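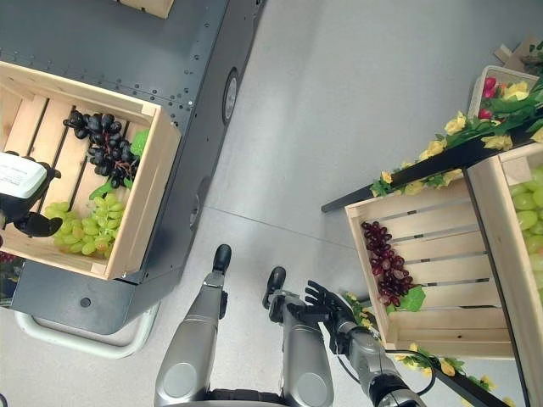 Handout 4: Grasping soft clusters with a multi-fingered hand

Shared workshop build, evening course. Bring your printed wiring sheet and the Sellstead controller notes from Handout 3.

4.1 The task

The robot transfers one bunch of grapes between shallow slatted crates. Black, green and red bunches are used. A bunch has no fixed outline and its centre of mass moves when it is lifted, so a grasp planned from the head view alone is only a first guess. The wrist view supplies the correction.

4.2 Approach

Lower the hand with the fingers partly open and the palm above the bunch. Keep the wrist within 30 degrees of vertical. Beyond that, the knuckle housing hides too much of the fruit from the wrist camera. Stop when the first finger reports contact – do not wait for all four.
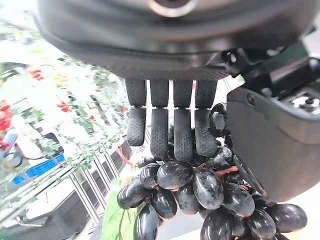

Reading time: 2 minutes

4.3 Closing

Close the thumb against the side of the bunch and let the fingers press on the top. Uneven contact is normal. One fingertip may hang in open air while its neighbours rest on fruit, and the controller should not drive the free finger further in search of a load. In the Ramasamy script this is the hold_free flag, which is off by default. Turn it on.

Set the closing current to 90 mA per finger to begin with. Raise it only if the bunch slips during the lift test. Glossy skins reflect the workshop lights as small white spots, and the contact estimator can mistake these for edges. Lower the exposure before changing any threshold.

4.4 Lift test

Lift by 2 cm, pause, then read the finger positions again. If any joint has moved noticeably, lower the bunch and regrasp. Our August trials reached a hold rate of around 97 per cent with this pause included.
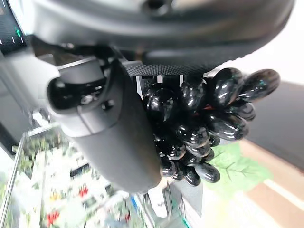 Fig. 3. Black grapes against the finger, wrist view.

4.5 Common faults

Bunch rotates about the stem: the thumb is too high. Move the target down the cluster.

Finger stalls early: check the Driltico joint pins for side play, then repeat the zeroing routine.

Cable snags on the forearm: leave a loop with enough slack for full wrist travel and tie it at one end only.

4.6 For next session

Log ten grasps on each colour of bunch in the Mastport template. Record the closing current, the wrist angle and the result of the lift test. Leave failed grasps in the log.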